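About Trasow

Trasow is a textile sorting and laundering service for restaurants, small hotels and households. We receive mixed loads of cloth, separate them by fiber and surface, wash them at the correct settings, and return them folded to a fixed size. We also run short courses on the same work for kitchen and housekeeping staff.

The company was set up in a single room with two washers and one folding table. The current site has separate areas for receiving, sorting, washing, drying and folding, plus a training room used for the courses. We handle 122 regular accounts. Of these, 85 are food businesses, and the remainder are guest houses and private homes.

What we handle

The bulk of the work is flat cloth: napkins, side towels, aprons, table linen, bath and hand towels. We also take everyday clothing, including knitwear. We do not take leather, fur, down-filled items or anything with a rigid lining. Rugs are accepted up to the size that fits our largest drum, and the counter staff will measure them on request.

Loads usually arrive mixed. A restaurant bag may hold towels, a chef's jacket and a sweater that went in with them at the end of a shift. Every bag is opened and sorted by piece. No bag goes directly to a washer, whatever the label on it says.

How sorting is done

Sorting is by surface first and color second. Pile fabrics shed lint, and knits hold it, so the two are never washed together even when the care labels agree. White pile goes in one bin, colored pile in another. Knits are turned inside out if they carry printing and are placed in mesh bags, one garment to a bag.

Pieces are lifted one at a time from the top of the heap. A towel taken up by its middle comes to a peak and leaves whatever is under it lying where it was, which keeps printed knits from being dragged across rough cloth. Pulling from the side of the heap is slower in practice, as the pieces tangle.
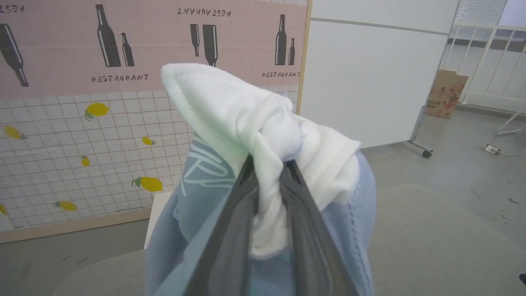 Washing and drying

White towels are washed hot, with a full second rinse. Knits are washed at low temperature on a short spin and dried flat on racks. Pile fabrics are tumble dried and shaken out by hand halfway through the cycle. Fabric softener is not used on any towel, because it reduces absorbency. Customers who want it on clothing can ask for it on the order form.

Machine settings, detergent dose and load weight are written on a card that travels with each load. The cards are kept for one season and then discarded. If a customer reports shrinkage or gray whites, the card is the first thing we check.

Folding and return

Hand towels are folded in thirds along the length and then in half. Bath towels are folded in half and then in thirds. Sweaters are folded with the sleeves behind and any lettering on the outside, so that the owner can identify them without opening the stack. Stacks are tied with cotton tape and returned in the customer's own bags, or in ours against a deposit.

Statix, our stock record, was introduced in October 2020. It lists each account's linen by type and quantity, and it replaced a set of paper ledgers. It currently holds 2143 lines. Household customers are not entered unless they ask to be.

Courses

The training room takes one group at a time. The basic course covers care labels, sorting, stain treatment and folding, and is intended for new kitchen and housekeeping staff. The second course, Matos, deals with planning: how much linen to keep in use, how much on the shelf, and when to retire worn pieces. There were 38 participants across both courses in the last full year. Dates are posted each April.

Cloth that is too worn for service is cut down for cleaning rags. Accounts can have their own rags back or leave them with us.

Collection

Collection and delivery are available within the town of Ulisden. Customers outside it are asked to bring loads to the receiving door and to tie bags closed.

Trasow Textile Care, Ulisden | Contact | Terms of service | © Trasow. All rights reserved. | Back to top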